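From: Wagner Aguiar
Date: Mar 22, 2024
Subject: Re: Forkmont two-arm kit, anyone tried it?

Jarmila Koubek wrote:
> We're looking at the Forkmont kit for the flower counter.
> Does it cope with soft materials, or only boxes?

Jarmila, we've had one on trial for 6 weeks. I gave it artificial roses and a sheet of pink wrapping paper, with an arm on each side of the table.

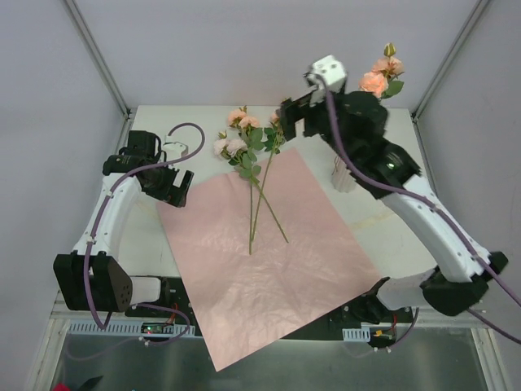
Setup took 2 days, mostly cable routing. The software is fine once you stop using the default speeds. Support answered within 12 hours each time I wrote.

Stems are the easy part. Paper and ribbon need more practice runs, and I'd ask for softer finger pads in the quote.
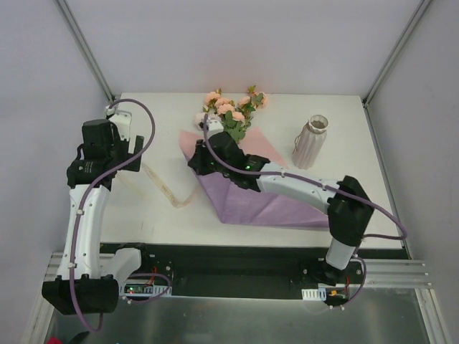 Macarena Nieto wrote back off-list that Lerton quoted her a lower price for a similar kit, but without training or spare grippers. I'd compare the full quotes before September, when our trial terms end.

Wagner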